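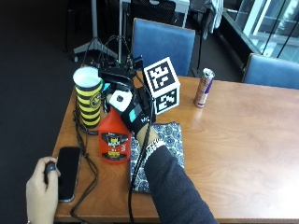 Remo Farina wrote in the visitors' book that he had come to see a robot pick things up and had mostly watched a person do it. The remark has been repeated in most later accounts of the **Clonlow Open Day**, a public demonstration of hand-tracking and robot grasping held each February at the Colness workshop in Clonlow. The event is best known for its glove sessions, in which an operator wearing an instrumented glove handles household items at a table while the movements of the hand are recorded.

## Background

Colness began as a maker of replacement grippers for packing lines and moved into what it calls "learning from hands" after buying the rights to the Bemden glove. The open day was first held as a recruiting event for students. It was opened to the general public the following year, when the company was looking for money, and the tone of its printed material changed noticeably between the two. The student handout spoke of "early results." The public one, describing the same system, spoke of "human-level handling."

Admission is free. Visitors are let in through the side entrance in groups and spend most of their time at the glove table, with a shorter stop at the robot cell.

## The glove table

The Bemden glove is a black fabric glove with a sensor module fixed to the back of the hand. It is wired, and the amount of cabling is often the first thing visitors ask about. Colness has said at every open day so far that a wireless version is close.

The items used are ordinary ones: a red trigger spray bottle, a striped paper cup, a drink can, a folded patterned cloth. A white cube printed with square black markers is placed among them. Markers of this type give a camera a known shape to measure against, and staff describe the cube as a reference for working out where everything else is. The operator's other hand is left bare.

A session runs to 40 grasps. The spray bottle is usually presented as the hard case – it can be held by the neck, by the body or by the trigger, and a grip that works for lifting may be useless for spraying. That is a fair point, and the staff explain it well. What the glove table shows, however, is that a person can pick up a spray bottle, which was not in dispute.

## The robot cell

The second half of the visit takes place at a fenced cell containing a single arm known as Ahn. It is meant to repeat grasps of the kind recorded at the table, using a policy trained on earlier sessions. Colness's leaflet gives a success rate of 56 out of 100 trials for the bottle. The leaflet does not say whether the bottle was moved between trials, whether it was full, or whether a grasp that slipped partway through the lift was counted as a success. Asked about this at the question period, the presenter said the details would be in a forthcoming report. No report had been published by the time of the next open day, and the same figure appeared in that year's leaflet.

Each group sees the arm make 2 attempts. Visitors' accounts differ on how these usually go. Several mention a clean lift of the can, and at least one describes a long pause followed by an apology. The cloth is not attempted in front of the public. Soft items are a known weakness of the system, and their presence at the glove table but not in the cell has been noted by more than one attendee.

## Reception

Local coverage has been friendly and has mostly followed the company's wording. Farina, who returned the next year, published a longer account in which he allowed that the recording work looked careful and that the operators were patient with children. His main objection was to the order of the tour. By placing the human demonstration first and the machine second, he argued, Colness let the ease of one rub off on the other, so that people left remembering a fluent hand and a robot in the same building. He suggested showing the arm first, with its failures, and the glove afterward as the proposed remedy.

Colness replied that the order was set by the layout of the building. The side entrance opens nearest the glove table, although the robot cell has a door of its own – used at the first public event and kept shut since.

Supporters of the open day point out that few firms of this size let the public near unfinished work at all, and that the trial figure, whatever lies behind it, is modest enough to suggest it was not made up for the occasion.

## See also

- Fiducial marker
- Imitation learning
- Robot end effector
- Wired glove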